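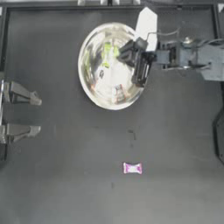

Posted by Ecaterina Mihăilă

Print this page | E-mail this to a friend

Wanted: people with opinions about candy bowls

Veltwood is looking for grown adults willing to spend an afternoon on the question of what goes in the bowl by the front desk. Somebody has to. The last bowl was filled by my colleague Ovidiu Munteanu, who likes licorice, and it lasted from February until we threw it out.

You'll sort wrapped candy into steel bowls, taste what you like the look of, and fill in a form that is longer than it should be. We want to know which wrappers you reach for first, which ones you'd put back when you thought we weren't looking, and whether a shiny bowl makes any difference – Ovidiu says it does, and I'd like this settled.
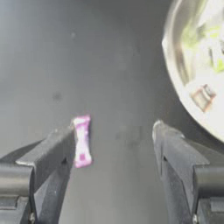

Pink with a white band down the middle. Opinions already differ.

You should be over 18, free of food allergies, and able to leave a wrapper alone until asked. Sweet tooth preferred. Dentists may apply but must keep their thoughts to themselves.

Sessions run 165 minutes with a break for something salty. We have 300 candies to get through and will pay you in lunch, bus fare and whatever is left over – possibly the licorice.

To sign up, leave your name at the Veltwood front desk, Claltdale. Please don't eat the display.

Filed under: Help Wanted > Short-Term & Odd Jobs
Last updated: Monday, August 23, 2021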